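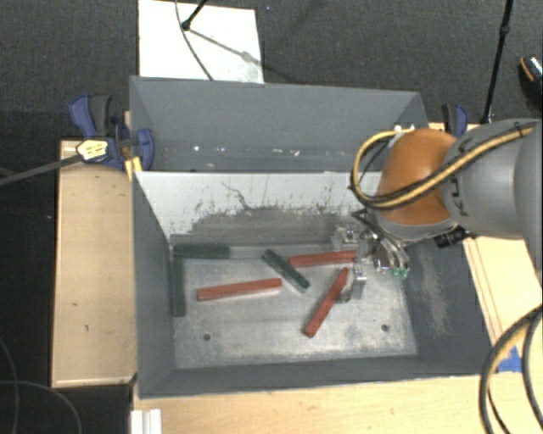 ## Wortliste Eltby

Transkribierte Mundartwörter aus Eltby und dem Nachbarort Kolldale, gesammelt von Remo Fabbri. Stand: 2023-04-13.

### Inhalt

- `woerter.csv` - 370 Einträge mit Lautform, Bedeutung und Ort
- `belege.csv` - 183 Beispielsätze, über `wort_id` verknüpft
- `quellen.txt` - Kürzel der Gewährspersonen

Beide Tabellen sind UTF-8, Trennzeichen ist das Semikolon. Leere Felder bedeuten »nicht erfragt«.

### Schreibweise

Lange Vokale werden verdoppelt, der Murmellaut steht als `ë`. Bei 54 Einträgen ist die Betonung unsicher - sie tragen ein `?` in der Spalte `ton`.

### Bekannte Lücken

Wörter rund um Fischerei fehlen fast ganz. Die Einträge aus Kolldale sind noch nicht gegengelesen, das ist für September geplant.

### Lizenz

CC BY 4.0. Korrekturen bitte mit `wort_id` und Ortsangabe als Issue melden.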